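Notebook entry – Garment Handling, Bench 2
Tuesday

Subject: Intermittent loss of finger tag tracking, hand-held gripper, Stutico garment set.

Of 57 demonstrations recorded this morning, 49 were accepted by the Babaei pipeline. The remainder were rejected for a jump in the computed jaw opening. In each rejected file the value falls to zero for several samples and then recovers. Replayed on the arm, such a file would command a sudden full close, and replay of this batch is therefore suspended.
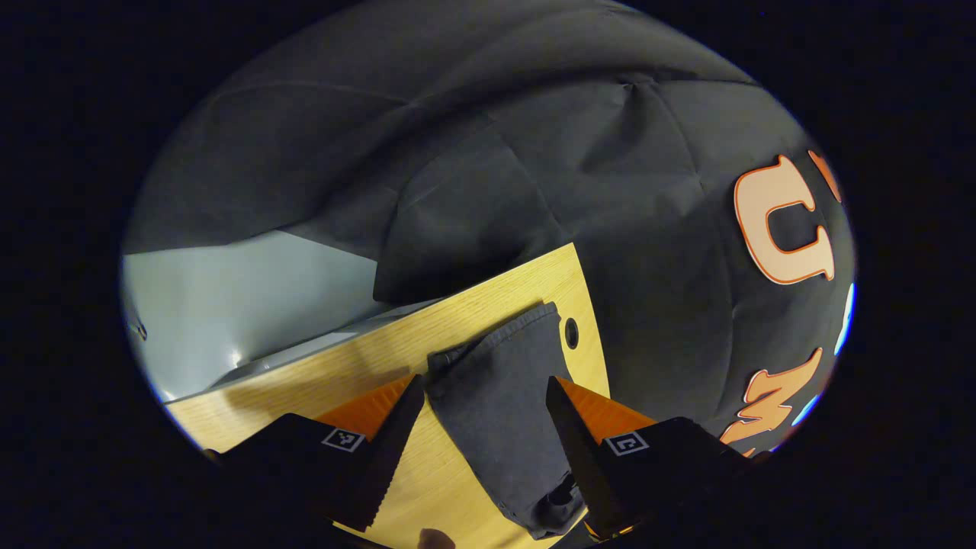 Gray cloth held between the jaws, tag at the base of each finger.

The finger screws were checked against the Vekard torque sheet and found within limits. Exposure was then reduced by one step and the fault persisted. Lens calibration was repeated with no change in residual. The threshold in the tag detector had been raised to 125 in October – the log gives no reason – and restoring the earlier value removed most of the dropouts, though two files still fail.

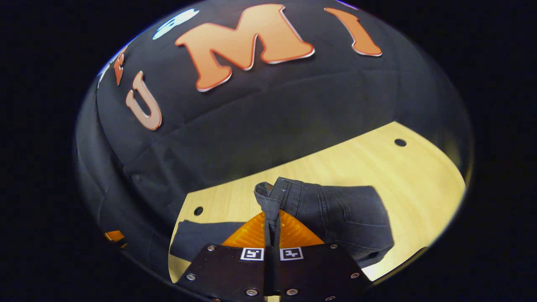

The detector fault does not account for the remaining two failures, and jaw closure is the next item to examine. When the fingers come fully together on a thin edge, as on the jeans waistband, the computed opening is close to zero and a true reading cannot easily be told from a lost one. The software should report a lost tag as a separate state. A request has been entered.

Until this is resolved, no file from the batch is to be run on the arm at more than reduced speed, and the emergency stop is to be within reach of the operator. Binulwood has been asked to hold the next shipment of fixtures.

Open: repeat with thick and thin items, threshold fixed.

Comments (3)

Same drop to zero on Bench 1 last week. I had put it down to the cable.

Please record the old threshold value here as well. The log shows only the new one.

Does the hold cover the towel files? They were made before the change.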